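Retora Two-Arm Teardown Kit, three weeks in
Posted Friday, December 7, 2018

The Retora kit arrived in November with a quick-start guide that assumes you already own a robotics lab and a forgiving electrician. We had the first one. The job we gave it was the one we bought it for: taking old desktop PCs apart, which people do with one screwdriver and some light swearing.

What you get is a pair of arm mounts, a controller, a license for the Ugwu motion software and a bag of bolts with 3 left over. The arms and grippers are up to you. We bolted ours to a slotted aluminum table, and I'd say do the same, as you will move everything at least twice. 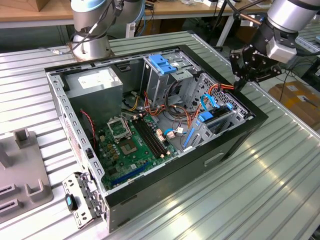
Setup took us two days, most of it cables. The Ugwu software plans both arms at once and is good at keeping them from hitting each other. It has no opinion at all on cables, so the first afternoon went to watching an arm wind itself up like a yo-yo. Leave slack, then leave more.

Reach is fine across a full tower case. Straight-down moves are dull in the best way. Coming in at an angle near the drive bays is where the planner starts to sulk, and it will sometimes take the long way over the power supply for no reason I could find in the manual. 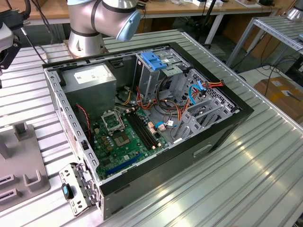 Tower case on the slotted table, lid off and CPU socket open.

I tried three grippers. The Skendley is cheap at $760 and feels it, with fingers a little too wide to get between a cable bundle and a drive cage. The Huvby is slimmer and quicker, but it drops its connection to the controller whenever it's bored. The Robotiq was the one I trusted near a motherboard. It's chunky for tight corners, though it closes the same way every time, and that counts for a lot when the next thing over is a memory slot.

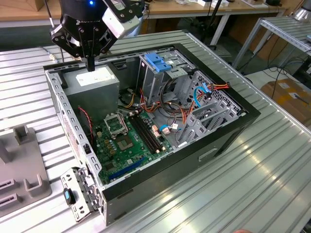 Force settings run from 1 to 100 on the Retora controller, in units known only to Retora. I started at 50 and worked down. Power connectors need more than you'd think, SATA plugs need less, and those blue plastic latches need a human thumb. I have not found a number that makes a latch happy.

The holding fixtures are worth printing yourself. Ours are plain gray blocks with posts and slots, and they did more for repeat runs than any software update so far.

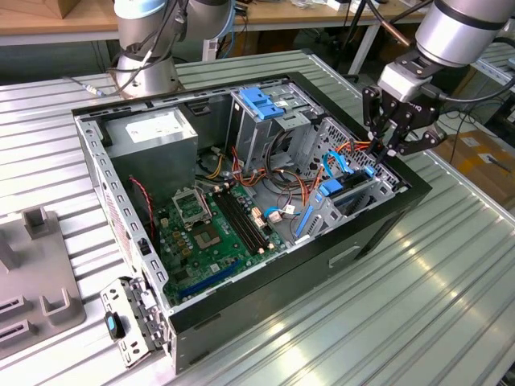

Two-finger gripper down by the drive bay and the orange cables.

Good: solid mounts, sane two-arm planning, an emergency stop you can find without looking.

Bad: the manual, the force scale, the Huvby driver, and a startup chime that can't be turned off.

Would I buy it again? Yes, with the Robotiq, and with a longer set of cables in the same order. If you only have one PC to take apart, a screwdriver is still ahead on price.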